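Bedroom log: bags, bed, cat 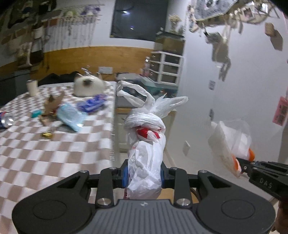 Drestbridge, March

Started on the bed at half past nine, later than planned. The rule I set in February was that nothing gets sorted on the floor, and the bed is the only other flat surface of any size in this room. The checkered sheet was due for the wash anyway. Everything loose from the desk, the windowsill and the shelf went onto it in one pass, without sorting. Sorting during collection doubles the time. I have tested this.

State of the bed at the first pause: one white cup, one crumpled piece of brown paper, one crushed can in silver and red, a light blue plastic bag, a package in blue and purple, the small teal box, a small gold object I had stopped noticing months ago. Something dark to wear, bunched up at the back. Also the cat, who took the far edge and held it. White cat, brown-and-white sheet, fur transfer presumably total. The sheet goes in at 130 for the long cycle if the dial at the laundromat is to be believed (it is in Fahrenheit, I checked with the attendant).

The plastic bags were the main problem. I keep them because Dionysis Economou brings everything in a bag and never takes one home, and because they do get used, at a rate well below the rate of arrival. Until today they lived behind the desk. Loose bags take up volume out of all proportion to their mass, most of it air, and the air comes back after every compression unless the bundle is restrained.

Method used: flatten, stack, twist along the long axis, knot near the top. The red-and-white striped one ended up in the knot. The handles are left free above it and stand up like a pair of ears, which gives something to pull on. A twisted column holds its shape better than the folded triangles Evdokia Kourkoulas recommends. Her triangles are neater and they stack, and she can find a given size without undoing the others. They also take far longer to make, and I don't care which size I get. The column wins for this room.

One translucent bag still had something pale in it and was kept out of the bundle. Contents to be identified before anything else is decided. I have thrown away a full bag on the assumption that it was an empty one before (the spare fuses, last fall) and would like not to repeat it.

Disposal by category. Can: recycling. Brown paper: recycling, after checking for grease. Blue-and-purple package: unresolved. Teal box: goes with the larger teal storage box on the desk, on grounds of color, having no other qualification. Cup: kitchen. Gold thing: back on the shelf with the purple decoration, where I will stop noticing it again.

The drawer unit I left alone. Kalliopi Chatzigeorgiou has views on the dried flowers, namely that they collect dust and can't be cleaned, and both points are correct. They stay. The vase sits well on the wooden top and the tall bottle beside it keeps me from putting anything else down there. Last year, with that surface clear, it filled with mail in 14 days.

Walls not touched either. The string of photos has a sag in it that I would like to take out by moving one end up, but that means a new hole, and the landlord's agent at Kyriakidis was specific about holes. The cat hanging above it is straight. The shelf on the other side needs its hanging strands combed out at some point; they tangle whenever the window is open and there is any wind from the Droltitz side.

Stopped for lunch at 2. Fotini Andreadis called during it and asked whether she should bring back the folding crate I lent her. Told her yes. It would take the bag bundle and a second one of the same diameter with the lid closed, if I measured the crate properly, and I wrote the measurement on an envelope that is now presumably in recycling.

Afternoon: desk. The gray top cleans up with a damp cloth and nothing else; the spray from Ciltow leaves a film that shows at a low angle. Wiped it in 2 passes, second one dry. The big teal box went back in the same position, square to the edge. The gap behind the desk, now that the bags are out of it, is wide enough to get the vacuum nozzle into, so I did that.

Bed stripped last. Cat relocated to the chair, returned to the bare mattress, relocated again. Left her there the third time and did the pillowcases.

Outstanding: blue-and-purple package. Pale contents of translucent bag. Ask Stamatia Raptis if she still wants bags for the market stall, and if so how many she gets through in a week. Crate. Replacement envelope.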